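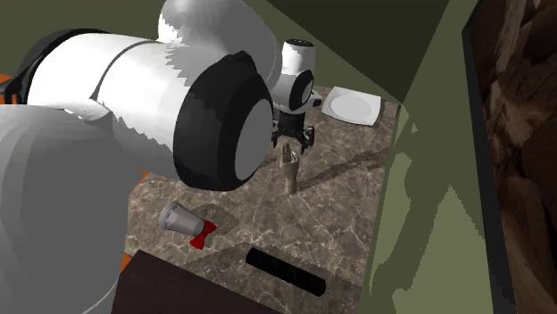
A brown marbled tabletop with a few things set out on it.

I gave up my car in September. I had been meaning to write about it for a while and kept putting it off, partly because people who give up their cars tend to go on about it.

The car was a hatchback with a bad clutch. The garage wanted more for the repair than I could have sold it for, so I let them have it for parts and got $300. My insurance had been $75 a month. I did not sit down and do a full budget first. I just stopped having a car and waited to see what would be hard.

Groceries were the first thing. I used to do one big shop every other week and fill the trunk. Now I go three times a week with a backpack and buy what fits. I eat more vegetables and a lot less frozen stuff. I have also stopped buying cat litter in the big bags. Tobiloba Nwachukwu from the second floor picks one up for me when she drives out to the warehouse store, and I feed her fish when she travels.

The 33 bus is the one I depend on. It runs well until early evening and then it gets thin. If I miss the last good one after work, I walk home, and that takes 50 minutes if I don't stop. I have stopped at Butkienė a few times for soup. The rye bread there is dense and sour and they will sell you a whole loaf if you ask before closing. 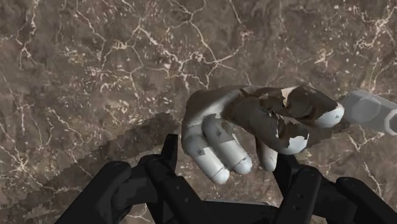

A hand over mottled brown stone.

Winter was harder than I expected. My old boots leaked, and I wore them until January anyway. The new pair cost $180, more than I have ever paid for shoes. They are stiff across the toes but my feet stay dry.

What I miss is leaving town without planning it. My sister lives out past the reservoir and there is no bus. I have rented a car twice to see her. Both times I had forgotten how tiring the highway is — I got there with sore shoulders and wanted a nap before dinner.

I may buy another car if my job moves across the river, as they keep saying it will. For now the bus pass renews at the end of the month and I need new gloves.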